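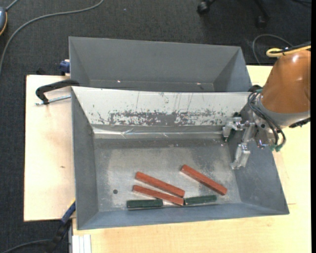 My aunt kept her building blocks in an old biscuit tin, and for years I assumed that was simply where blocks belonged, so when I finally got serious about tidying ours in October I went looking for something in metal again. I do love a bin that shows its life a bit! The gray one with the red and green blocks in it is scuffed all over the floor, and the far wall has a long band of scrapes and chips where dark metal comes through, and I wouldn't dream of painting over it. Long red pieces, short green ones, all in together, because sorting by color lasted three evenings in our house (Bram Prins did warn me). The second bin goes right behind it on the table, and I haven't decided what it's for yet. Maybe the train track, if I can find the rest of it.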